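Dialogue late from reel 3 onward, feature package "Trikham", version 2

Status: Closed
Opened: Mon 14 August
Product: Brinevance playback server
Site: Man screening room

Feature runs 94 minutes. Picture and sound match at the start and stay matched through the second reel. At the change to the third reel the dialogue falls behind the picture and stays behind until the end credits. Press screening is tomorrow evening, interviews with the cast to follow.

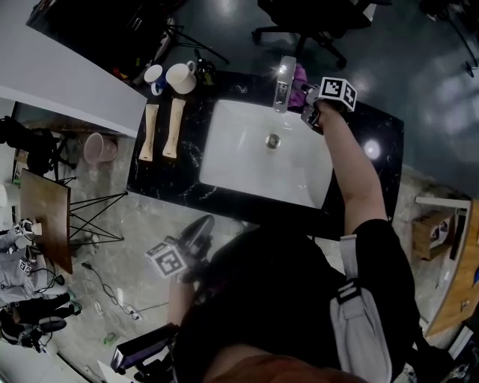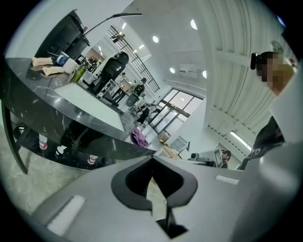

Arkov: Does the delay grow as the reel plays, or is it the same size from the first line to the last? A growing delay points to a frame rate or sample rate mismatch. A fixed one usually means an offset in the playlist. Please also confirm whether the trailer ahead of the feature is in sync, and send the playback log from the last full run.

Submitter: Fixed. Checked on a door slam early in the third reel and on a hand clap close to the end of the film. Both are late by seven frames. The trailer is fine. Log uploaded. No errors in it, only the normal reel change entries.

Arkov: Then leave the room's global audio delay where it is. Changing it would pull the first two reels out. Has version 1 of the package been played on the same server?

Submitter: Yes, in January, for the distributor. No complaints noted. It has since been removed from storage to make space, but the drive is still on the shelf. Will ingest again and compare.

Submitter: Version 1 ingested and played from the second reel. In sync throughout. Same server, same sound processor, same settings. Power cycled the processor between the two tests – no change in either result.

Arkov: That clears the hardware. Open the composition playlist for version 2 and compare the entry points for picture and sound, reel by reel. The release notes for that version mention a trimmed shot at the head of reel 3.

Submitter: Reels 1 and 2: picture 0, sound 0. Reel 3: picture 7, sound 0. All later reels: 0 and 0, but they are late as well.

Arkov: Reel 3 explains itself. The picture was moved in and the sound was not. For the later reels, check whether the sound files were re-exported from one continuous mix. If so, the same offset is baked into each file and will not show in the playlist.

Submitter: Mastering house confirms – one continuous export, cut into reels afterward. They are rebuilding sound for reel 3 and everything after it. Do not edit the playlist by hand, the package is signed and the server will reject it.

Submitter: Corrected package received and ingested, hash check passed. Ran the feature in full. Door slam and hand clap both line up. Subtitles checked in the same pass, no offset. Version 2 deleted from the server. Keys for the new version are loaded and valid through the end of the week.

Arkov: Closing. Reopen under the same ticket if the other sites report a delay with the corrected package.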